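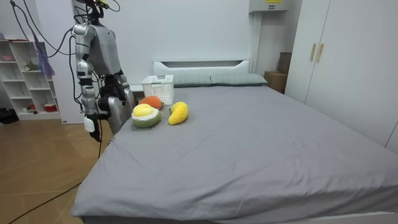 Household Tasks Working Group, Drunix Applied Automation

Minutes of the meeting of 19 September 2018

1. Minutes of the previous meeting
Approved with one correction: under item 4, "shelf loading" should read "basket loading".

2. Bedroom tidying task
The group reviewed the present state of the task. Soft toys lie on a made bed, a perforated plastic basket stands on the same bed, and the toys have to end up in the basket. The robot works from beside the bed and does not change position between picks.

Agreed that the arm has enough reach for the near half of the mattress. The area in front of the pillows remains marginal. The planner now treats the sheet as a soft surface and permits fingertip contact – the earlier setting stopped the arm at every wrinkle.

The acceptance criterion was discussed at length. The Akora draft counts a toy as stowed when it no longer touches the sheet. Under that wording a toy hanging on the rim would pass. Agreed to require that the whole toy be below the rim, or supported only by other toys in the basket. Draft to be amended.

3. Release and re-grasp
Letting go is still the weaker half of the task. Plush deforms in the grip, and the position estimate made before the pick is of little use at the basket. The hand comes down over the rim from one side, and the thumb is the part most likely to touch a toy that is already in place.

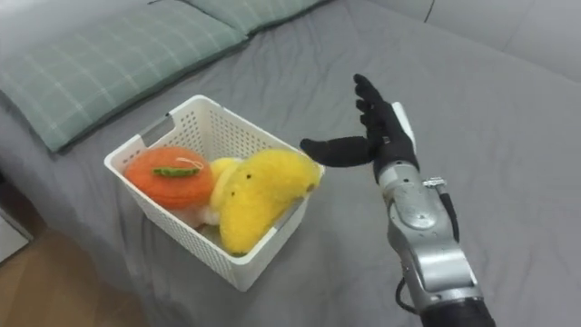 Neves asked whether any of this could be called a chore done by a machine yet, given that a person clears the same bed in less time than the planner needs for one pick, and wanted the March report to say so in plain terms. The group accepted the point on speed. It was noted that the report should keep speed and reliability in separate tables.

The proposal to enlarge the basket was rejected. Households will use whatever basket they own.

4. Trial count
Target for the next series is 900 picks, with 3,000 by the March report. Limit per attempt is 11 re-grasps, after which the run is logged as failed and the bed is reset by hand. Toys outside the basket at the end of a run are to be logged individually, including those resting against its wall. 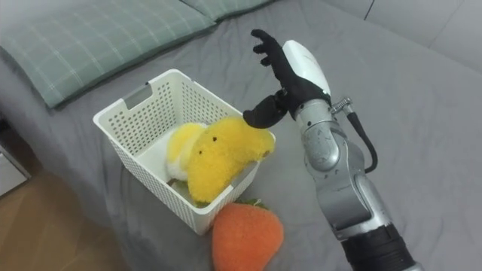
Fig. 3. Hand over the basket, orange toy on the sheet in front of it.

5. Shop-floor comparison
Purkent has requested the same figures for bin sorting of rigid parts. Agreed to supply them separately. Rigid parts in a fixed bin are a solved case for most purposes and would flatter the household results if averaged in.

6. Actions
Amend the stowed criterion in the Akora draft.
Add a rim clearance check for the thumb before release.
Repeat 10 runs with the basket turned end-on to the arm.
Send the bin sorting figures to Purkent.

7. Any other business
None.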